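Perguntas frequentes – mesas de trabalho brancas Clallau

Reunimos nesta página as dúvidas que mais nos chegam sobre as mesas Clallau. Se a sua não estiver aqui, escreva-nos! Gostamos muito de falar de mesas, e várias respostas abaixo nasceram de mensagens de clientes.

Porque é que o tampo é branco?

Porque se trabalha tão bem em cima dele! Um parafuso pequeno, um fio escuro, uma agulha caída – tudo se encontra depressa sobre o branco. Quem costura, quem embala encomendas ou quem monta peças miúdas nota a diferença logo na primeira tarde. Também fizemos um tampo cinzento, há uns anos, e deixou alguns fãs, mas o branco ganhou de longe.

O branco não se suja muito?

Suja-se como os outros, só que se vê. Nós achamos isso ótimo, porque se limpa na hora e a mesa está sempre pronta para o trabalho seguinte. Um pano de microfibra húmido e uma gota de detergente da loiça resolvem o dia a dia.

Como tiro riscos de lápis e marcas de caneta?

Lápis: borracha branca macia, com a mão leve. Caneta de feltro à base de água: pano húmido. Para marcador permanente, ponha um pouco de álcool num pano, passe sem esfregar em círculos e enxague a seguir. Tinta seca há vários dias pode deixar uma sombra muito ténue, sobretudo a vermelha (a vermelha é teimosa). Nada de esfregão verde nem de pó abrasivo, por favor.
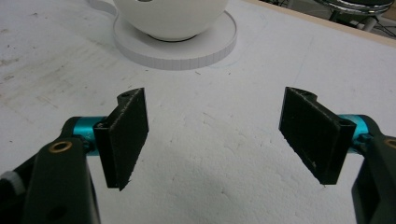 Para cola branca ou cola quente, deixe secar por completo e levante a ponta com uma espátula de plástico. Costuma sair inteira, e dá um certo gosto! Com cola instantânea o melhor é prevenir e trabalhar sobre uma folha de papel vegetal.

Posso cortar diretamente sobre o tampo?

Não. Uma lâmina deixa sulcos e os sulcos guardam sujidade. Use uma base de corte; a Pearce grande cabe no modelo pequeno e ainda sobra espaço para a régua e as tesouras.

Que tamanhos existem?

Dois, ambos com 60 cm de profundidade. O pequeno foi pensado para quartos e cantos de sala, o grande para oficinas e ateliês. Pode juntar duas mesas lado a lado com o kit de união Fekgate, que fica por baixo e não cria degrau entre os tampos.

Quanto custa o kit de união?

39 euros, com parafusos e chave incluídos. Leva uns minutos a montar e pode ser retirado mais tarde sem estragar nada.

O tampo aguenta calor?

Aguenta uma caneca de chá. Para ferro de soldar, pistola de cola ou ferro de engomar, use sempre um apoio próprio.

A luz do candeeiro faz reflexo?

O acabamento é mate e o reflexo é fraco. Se ainda assim incomodar, ponha o candeeiro de lado, à esquerda para os destros, e baixe um pouco a lâmpada.

Posso ver uma mesa antes de encomendar?

Claro, e traga o seu projeto! Na loja Brolach temos os dois modelos montados, com uso a sério em cima: já passaram por eles mais de 500 pessoas nas nossas tardes abertas. Abrimos às 10 horas e fechamos à segunda-feira.

Vendem só o tampo, sem pernas?

Sim. Vem já furado para as nossas pernas, mas assenta bem em cavaletes. Indique na encomenda "só tampo" e diga-nos qual dos dois tamanhos prefere.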